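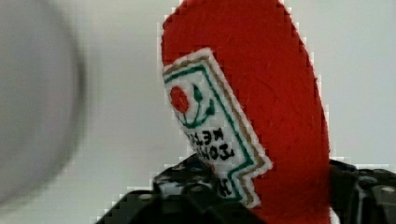 Can you see a space station with just your eyes, and how do I know when to look?

Asked by Verna Baptiste, Mon 17 June

My neighbour swears she watched the space station go over her garden in Trollstead and I am so jealous! I've been out three evenings running and got nothing but planes and a stiff neck. Do I need a telescope? I've only got an old pair of binoculars. Also, how long does it stay up there before it's gone? I don't want to blink and miss it.

2 answers

Troels Thygesen

You don't need anything at all, and that's the lovely part! It's one of the brightest things in the night sky when the pass is a good one. Look up the pass times for your town (there are loads of free sites and apps, just put in where you live) and pick one where the highest point is well up, say over 40 degrees. Low ones get lost behind roofs and trees.

It has to be dark or nearly dark where you are while the station is still in sunlight, so you want the couple of hours after sunset or before sunrise. In the middle of the night it's often in the Earth's shadow and you won't see a thing, though in June it can catch the sun very late if you're far enough north. It moves steadily, no flashing, no red and green lights. If it blinks it's a plane. A good pass lasts a few minutes, so there's time to run in and fetch the children. Sometimes it fades out halfway across the sky, and that's it going into shadow. I still get goosebumps!

Leave the telescope indoors, it moves too fast to follow. Binoculars are fine but I never bother.

Svend Ásgeirsdóttir

Check the app has your right town. Mine was set to somewhere 200 miles away and I missed 2 in April. Also it doesn't pass over in the evening every week, you get a run of good ones and then nothing for a bit, so keep trying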